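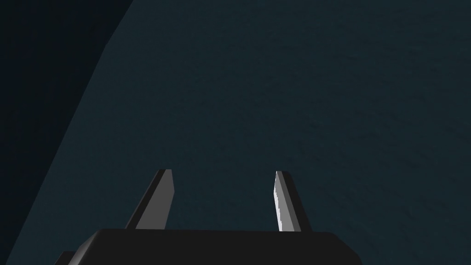 *Fig. 3 – Pince à deux doigts, ouverte (image de synthèse).*

## 3. Suivre une affaire dans Dranar, de la première audience au jugement

*Section revue le 2026-07-08*

Bon, vous avez installé Dranar, votre compte est validé par Torben Seidel (merci de ne pas le relancer tous les quarts d'heure, il les fait tous à la main !), et maintenant vous voulez suivre votre premier procès. Je vous montre comment je procède, moi, pour les audiences correctionnelles de Vilport. Pour les assises, c'est presque pareil, sauf l'étape 4.

### 3.1 Créer la fiche

1. Ouvrez **Affaires > Nouvelle fiche**.
2. Saisissez le numéro de parquet tel qu'il figure sur le rôle, espaces compris. Je sais, c'est pénible, mais la recherche ne tolère aucun écart.
3. Dans **Prévenus**, ajoutez une ligne par personne. Si deux prévenus comparaissent ensemble, gardez une seule fiche !
4. Choisissez la juridiction. Aux assises, cochez aussi **Session** et indiquez la date d'ouverture.
5. Cliquez sur **Enregistrer**, puis attendez que le bandeau passe au vert avant de changer d'écran.

> **Note** – Le champ « Qualification » reprend les faits tels qu'ils sont poursuivis. Si le tribunal requalifie en cours de route, n'écrasez rien : ajoutez une ligne avec le bouton **+**, l'ancienne reste dans l'historique.

### 3.2 Programmer les alertes

1. Dans la fiche, ouvrez l'onglet **Calendrier**.
2. Entrez la date d'audience et la salle si vous l'avez.
3. Réglez le rappel. Chez moi il est à 2 jours, ce qui me laisse le temps d'appeler l'avocat.
4. Activez **Renvoi** si vous voulez être prévenu quand quelqu'un de la rédaction signale un report.

J'insiste sur ce dernier point. En mars, j'ai fait la route jusqu'à Vilport pour un dossier renvoyé la veille, alors que Kai Meinecke l'avait noté dans Dranar depuis le matin... Mon alerte était décochée, évidemment.

### 3.3 Saisir le jugement

1. Passez le statut à **Délibéré rendu**.
2. Pour chaque prévenu, indiquez relaxe ou condamnation, puis la peine. Ferme et sursis ont chacun leur case – ne mettez pas le total dans la première.
3. Ajoutez les peines complémentaires et les intérêts civils dans le bloc du bas.
4. Laissez **Définitif** décoché tant que le délai d'appel court.

> **Attention** – Une fiche dont la case **Définitif** est décochée s'affiche avec la mention « susceptible d'appel » dans tous les exports. N'enlevez pas cette mention à la main dans votre papier ! Rüdiger Fuchs relit, et il la remettra.

### 3.4 Importer vos anciens dossiers

Si vous veniez de Bonby, bonne nouvelle, l'import marche plutôt bien. J'avais 1 839 fiches et il m'en est resté 108 à reprendre, presque toutes à cause d'accents mal encodés dans les noms.

1. Dans Bonby, exportez au format CSV, séparateur point-virgule.
2. Dans Dranar, choisissez **Outils > Import** et déposez le fichier.
3. Vérifiez l'aperçu, surtout les colonnes de dates.
4. Validez, puis filtrez sur **À reprendre**.

> **Attention** – Ne lancez pas deux imports à la fois. Le second écrase le premier sans demander.

Le journal d'import est conservé 31 jours, pensez à le télécharger avant. Et si un nom doit disparaître d'une fiche (mineur, victime qui demande l'anonymat), passez par **Masquer**, jamais par **Supprimer**, puis prévenez Ashraf Benjelloun, qui s'occupe aussi de la copie stockée sur Zavala.

La gestion des pièces jointes est traitée en section 4.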